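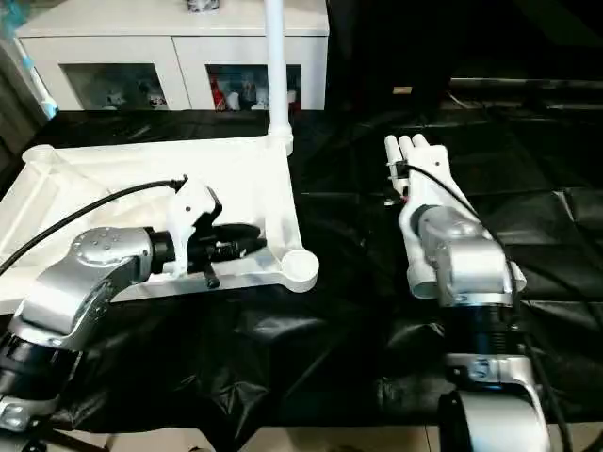
Step 4: Move your coins off the exchange

Now that your Florley wallet is set up and the recovery words are written down on paper, you can bring your coins home. I know this part makes people nervous, so please take it slowly!

Open Florley, tap Receive and copy the address. Over in your Jisus account, choose Withdraw, paste it in and compare the first and last few characters — I always do this twice, and I've been at it for years.

Send a small test amount first, say 200 Jisus points' worth of coin. Once it shows up in Florley as confirmed, go back and send the rest to the same address.

Last updated 30 April 2020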